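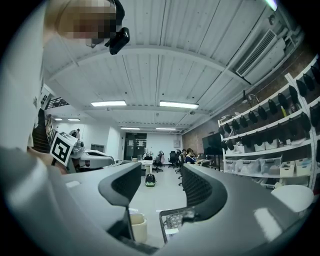

A person in light gray clothing, seen indoors from close by.

Conversational distance is the gap that two people leave between them while talking face to face. It is usually treated as one part of the wider subject of personal space. Popular books and training courses often present it as a set of fixed zones, each with its own width and meaning. The evidence for such zones is weaker than their frequent repetition suggests, and many of the numbers in circulation cannot be traced to any measurement.

Contents
1 Definition
2 Measurement
3 Claims about culture
4 Use in training and design
5 Criticism
6 See also

Definition
Writers do not agree on what is being measured. Some take the distance from nose to nose, some from chest to chest, and some from the toes of one speaker to the toes of the other. For two people standing upright the results may be close. For people who are seated, leaning on a counter or of very different heights, they can differ by a wide margin. A figure quoted without the points of measurement says little, and most popular sources leave them out.

The term is sometimes used as if it meant the same thing as comfort distance, the point at which a person says that someone else has come too near. The two are separate. People often hold long conversations at distances they would later call uncomfortable, for example in elevators, on crowded trains or at loud parties.

Measurement
The most common method is the stop test, in which one person walks toward another until told to halt. It is cheap and quick to run. It also asks people to think hard about something they normally do without thinking, and the person walking is nearly always a stranger who says nothing.

A second method is to watch people in public places and estimate the gap by eye or from marks on the ground. The Stundau survey, led by Floor Aerts, recorded 644 pairs of speakers in a covered market and is still widely cited. Its summary gave a single average for the whole group. A later reading of the records by Zoi Moschos found that pairs standing near the fish stalls, where the noise was greatest, stood far closer than pairs near the doors. Moschos argued that the survey had mostly measured noise. Aerts accepted part of this point but kept the average.

A third method uses chairs or paper figures that subjects place on a board. Whether moving a paper figure tells anyone much about standing in a hallway is open to doubt.

Claims about culture
It is often said that people from warm countries stand close and people from cold countries stand far apart. Comparisons of this kind tend to rest on small groups, often students, from one city in each country. Tipene Doolan's review covered 24 such comparisons and found that only six reported the ages of the people studied or how well they knew each other. Both are likely to matter. Differences between friends and strangers in the same town were, in several cases, larger than the differences between countries.

Stories about diplomats backing each other across a ballroom are a regular feature of books on the subject. The story changes its countries from one telling to the next, and no first-hand source has been found for it.

Use in training and design
Sales and management courses have made wide use of distance zones. The Cosgrove program taught staff to remain exactly 30 inches from a customer, a figure its manual gave without a source. Corey Fairweather, who wrote the manual, later said the number had been chosen for being easy to remember. Waiting rooms at Trardale and Vurdale were laid out with similar figures in mind – the chairs were soon moved by the people using them.

Criticism
Senga Semple has argued that the whole idea of a personal "bubble" is a figure of speech that came to be treated as an object. In her view, distance depends on noise, light, furniture, hearing and what is being said, and no single number survives a change in any of these. Supporters reply that people do react when others come too near, and that averages are useful even when they hide a good deal. Semple does not dispute the first claim.

See also
Crowding
Eye contact
Queueing
Small talk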